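Keeping the dining table clear in a small kitchen
Posted by Sheldon Paquette, December, 7:40 pm

ok so question for people who eat in the kitchen. Round table, cloth on it, counters already full. Snack wrappers pile up on the table all day. Kids unwrap something, wander off, wrapper stays. Sometimes the food stays too, one roll just sitting there by itself till dinner.

Our counter has the stove at one end, pots live on it, wok, steamer, then the spoon and chopstick holder, then the cooker. So everything else lands on the table. I wipe, it comes back.

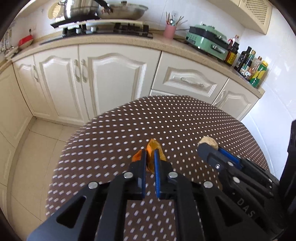 What I've tried so far: a bowl for trash (became a bowl for keys), a no snacks rule (lasted one evening), yelling. Thinking of a small bin under the table but I'd kick it. Anybody got a setup that works with 8 people in and out?

trenau_k
Hang a bag off a chair back. Paper bag, binder clip. Toss it every night. We've done it for years, zero cost.

Hasisetti
no bags on chairs pls. Ours tipped the chair over. And it looks terrible when people come by. Get a lidded countertop bin, the tiny kind. Mine is a Kenon, fits next to the rice cooker

trenau_k
Your chair tipped from a bag of wrappers?? what are you eating

Hasisetti
there was a melon rind in it ok

phelan11
Bin isn't the problem, the pots are. Why does a wok live on the stove. Put the big stuff in the lower cabinets, now you have counter space, snacks go on the counter, table stays a table. I did this in a kitchen with 11 feet of counter and got half of it back.

Sheldon Paquette
We use the wok every single day. Not bending down for it twice a day with my back. Steamer lid could move tho, fair

marnie_oh
agree with Sheldon, daily stuff stays out. Also a dark cloth hides crumbs so you think its clean and it isnt. I switched to a plain light one and suddenly everybody noticed their own mess. Shake it outside after dinner, wash it once a week

phelan11
light cloth plus soy sauce, good luck

marnie_oh
cold water right away, comes out fine. Mostly.

Sheldon Paquette
Going to try the chair bag first, no melon. If that flops I'll look at the tiny bin, will post back after the holidays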